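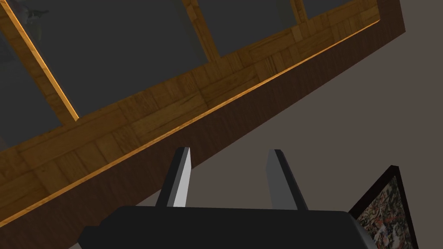

Section 4. Working Near Glazed Doors, Cabinets and Wall Pictures

Applies to: Virk mobile manipulator, all arm lengths, with the Totell planning software
Revised December 2021

4.1 Purpose

This section sets the house rules for moving the arm close to glass and finished wood. Run every new motion in the Totell simulator first, in a room model that matches the real room. Do not send a motion to the robot until it has passed the checks in 4.4.

The rules in Section 3 (people in the work area) still apply. Where two rules differ, use the stricter one.

4.2 Before you start

1. Load the room model. Confirm that glass panes, door bars and picture frames are all set as solid objects. Older Mosteck room files import glass as see-through and non-solid.

2. Set the clearance zone. The default is 30 mm from wood and 69 mm from glass. You may raise these values. Only the site lead may lower them.

3. Check that the gripper is empty and the fingers are open to the width you will use in the task. The clearance check uses the finger width at the time you press Plan.

4. Set the arm speed limit to 17 percent.

NOTE: Wall pictures are easy to miss when a room is modeled. Add each one, including those mounted low or behind the usual path of the wrist.

4.3 Approaching a glazed door

1. Drive the base to the start point and lock the wheels.

2. Raise the gripper in free space, away from the door. Stop when the fingertips are at the working height.

3. Turn the wrist so that neither finger points at a pane. The flat side of the housing should face the glass.

4. Move toward the door in single steps. After each step, read the clearance value on the status line.

5. Stop at the edge of the clearance zone. Do not enter the zone unless the task calls for contact with a knob or handle.

CAUTION: Reflections on glass can produce false distance readings on the real robot. The simulator does not reproduce this unless Sensor Noise is turned on. Turn it on.

CAUTION: Do not reach between two doors with the elbow lower than the top of the body. The elbow joint sticks out farther than the wrist and will reach the door bars first.
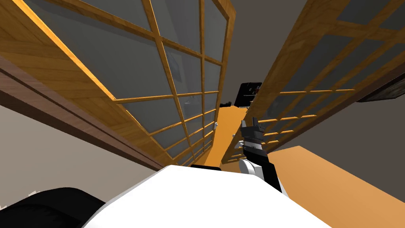 If the elbow has to pass near a door, plan the elbow path as its own motion and check it separately. A clear path for the gripper does not mean a clear path for the rest of the arm. Check the wrist fitting too, as it adds to the width on one side only.

When the task is to open a door by its knob:

1. Confirm which way the door swings and enter it in the room model.

2. Place the base outside the swing of the door.

3. Set the grip force to Low. Close the fingers on the knob and wait for the Hold message.

4. Pull in steps. If the status line shows code 1138 (unexpected side load), release the knob and back away. Do not repeat the pull until the cause is known.

4.4 Checks before release to the robot

Run the motion three times from start to finish with no change in settings. All three runs must end with no contact reported on glass, trim or frames. Save the log of each run under the room name.

A second person reviews the logs. The person who wrote the motion may not review it. At the Hevitz site, reviews go to Cyrill Rainer. At all other sites, send them to Tariq Afridi.

A pass is good for one room layout. If furniture, doors or pictures are moved, run the checks again. Passes issued before September used the old clearance values and are no longer valid.

4.5 Stopping

Press Stop in the simulator as you would on the robot. Do not close the window to end a run, as the log will not be saved. After a stop, move the arm back along the path it came in on. Use Home only when the arm is fully outside the clearance zone.

For gripper care and finger replacement, see Section 5.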